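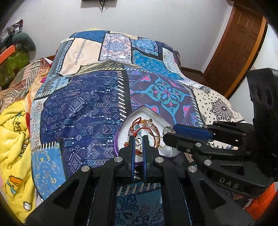
Section 3: Setting up scheduled backups in Cudeo

A clean backup is the best answer to a file-locking infection, and Cudeo makes it a pleasure to keep one. You'll need an external drive with at least 300 GB free and an administrator account on the PC.

1. Run a full scan first and clear anything it finds. Backing up an infected folder only saves the problem for later!

2. Plug in the external drive and wait for it to show up under Destinations.

3. Select the drive and click Prepare. Cudeo creates a protected folder called Skesside on it – leave that name alone, as the restore tool looks for it.

CAUTION: Prepare erases the drive. Copy off anything you want to keep before you click.

4. Open Sources and check the folders you care about most. Documents and Pictures are checked already, but mail archives are not, so add those by hand.

5. Under Schedule, choose Every 12 hours. You can go as low as every two hours, and on a fast drive it's wonderfully quick.

6. Turn on Keep Older Versions and set it to 3. If your newest copy turns out to hold scrambled files, you can step back to an earlier one.
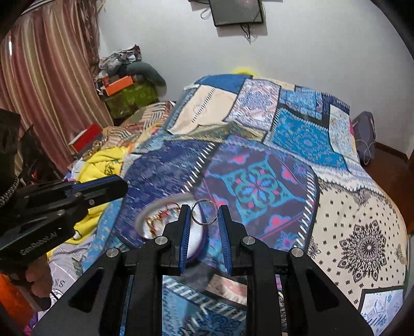 Silver-colored ring, with the purple-rimmed dish behind it.

7. Click Back Up Now and let the first run finish. It's the longest one by far – go make some coffee.

8. When the green check mark appears, eject the drive and unplug it. Plug it back in when the next backup is due.

NOTE: A drive that stays connected can be locked along with everything else. If you do leave yours plugged in, switch on Write Guard under Advanced.

9. Try a restore! Pick any small file, click Restore To, and choose the desktop. Open the copy and make sure it reads properly.

Thanks to Yaw Antwi for the tip about mail archives in step 4. Restoring a whole PC is covered in Section 4.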